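# Minutes, users' meeting of the Nula room

October 2019, in the Nula room, started at 17:10
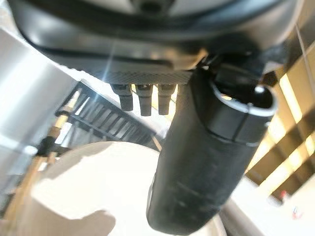 Present were Raimo Lehtinen (chair), Ulla Hirvonen (minutes), two persons from Wirkeo, one from Prerus and three from the evening groups. The textile group had informed beforehand that they cannot come, and they sent their wishes in writing. These are handled under point 4.

## 1. Opening and the previous minutes

Raimo opened the meeting. The minutes from the last time were accepted with one correction: the key for the storage was given to Prerus, and it was written Wirkeo. Ulla corrects this in the folder.

## 2. Light in the room

There was a long discussion of the lamps. The daytime users find the warm bulbs pleasant and wish to keep them. The evening groups said that in winter the warm light is too weak for reading small text, and one person brings her own table lamp every time, which she is tired of carrying.

Raimo had asked Kalinowski for an offer. Changing all ceiling lamps would cost 1,387 euros with the work included. In the opinion of most of the present this is too much for now. A second possibility is to keep the ceiling as it is and buy table lamps with a clamp, for which up to 900 euros can be used from the room money. Wirkeo asked that the lamps are not with a very white light, as the room will then feel like a waiting room at the dentist.

Decided: the ceiling lamps stay. Ulla asks for prices of clamp lamps, in a warm and a neutral color, and sends them to all by e-mail. Kalinowski is thanked for the offer and informed.

## 3. Furniture

The big table. The person from Prerus told that the big table moves when somebody leans on it, and that the screws have been tightened two times already. Raimo looked under it before the meeting and thinks the holes have become too wide. He will try longer screws. If this does not help, the question comes back in January.

Chairs. The stackable chairs shall be stacked by the wall after use, but not higher than the window board. This was agreed earlier also, but it is not written anywhere in the room. Ulla makes a small sign.

The sofa. There were different opinions. The evening groups use it much and want to keep it, and Wirkeo finds it takes space from the cupboard door, so the door can only be opened halfway. It was proposed to turn the sofa so it stands along the long wall. One of the evening people remarked that then the heater is behind it. After some measuring with steps, we agreed to move it only so far that the cupboard can be opened. This will be done on the cleaning evening.

## 4. Kitchen corner

The textile group wrote that they find cups in the sink nearly every time when they arrive. They do not accuse anybody, but they wish that the cups are washed the same day. The present agreed with this. The person from Prerus admitted that it is sometimes their cups — their meetings finish late and people run to the bus.

The kettle is slow, and it has a lot of lime. Somebody shall boil vinegar water in it first, before we talk about a new one. Wirkeo promised to do it this week. Please put a note on the kettle while the vinegar is inside!

Coffee is bought in turns. The list on the door is full, and Ulla prints a new one. Tea which belongs to one group only can be kept in a box with the name on it. Food without a name in the refrigerator is thrown away at the end of the week. It was asked if this rule is for mustard as well. It is for everything, except milk that is opened the same day.

A new drying rack was bought for 80 euros after the old one broke. The receipt is in the folder, and the expense was accepted afterwards. Raimo reminded that for purchases one should ask before, also when the thing is clearly needed.

## 5. Cupboards and storage

The cupboards are very full and it is not known what belongs to whom. Ulla proposed that every group marks its own things with colored tape. Wirkeo takes blue, Prerus takes yellow, the textile group takes green, and the other evening groups can agree on red between themselves. Things that have no tape after the cleaning evening are collected in the storage and kept there until January. After that they are given away or taken to recycling.

Heavy boxes shall be on the lowest shelf. Last spring a box of paper came down when the upper door was opened, and luckily it hit only the floor.

The question of renting an extra storage space in the basement was taken up again. The rent would be 700 euros for one year. The meeting did not want to decide before we see how much remains when the cupboards are sorted.

## 6. Cleaning evening

It was agreed to have one common evening for tidying. The proposal for the day comes from Raimo when he has looked at the booking calendar. Work for the evening:

- emptying and wiping the cupboards, marking with tape
- moving the sofa, cleaning under it
- washing the refrigerator and its rubber seal
- windows from the inside
- carrying cardboard and broken things to recycling (Prerus has a van)

Soup is offered. The evening groups make it, and they asked to hear in advance about allergies.

## 7. Other matters

The door to the corridor closes too hard. Raimo adjusts the closer.

The person who has left a gray wool scarf on the hook since the summer can take it home.

Bookings must be canceled in the calendar if they are not used. The textile group had twice gone home because the room was marked as taken — later they heard it had been free.

## 8. Next meeting

The next meeting is in January, same place. Wishes for the agenda go to Ulla.

Raimo closed the meeting at 18:35.

Minutes written by Ulla Hirvonen
Checked by Raimo Lehtinen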